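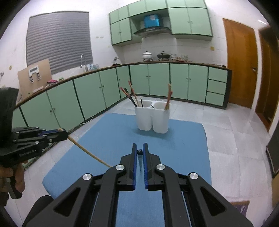
The Slow Road to Rirkgate

I've been taking the same bus trip every fall for nine years now, and people keep asking me why I don't just drive. Well, I get carsick in the driver's seat (I know, I know), and the bus has the big windows!

The route climbs to 1,518 feet before it drops into Rirkgate, and the last three miles are nothing but apple stands and mailboxes. I always get off a stop early at Isah, where the bakery does a plum bun the size of my shoe — get two, you'll want one for the ride home.

Rirkgate itself has just over 1,000 people and one really good lunch counter, Bivonetti. Order the bean soup. The Plokia Inn across the street has creaky floors and the best quilts I've ever slept under, and I've slept under plenty. I went once in March and it was all mud, so wait for September if you can. The last bus back leaves at dusk, and I've missed it twice.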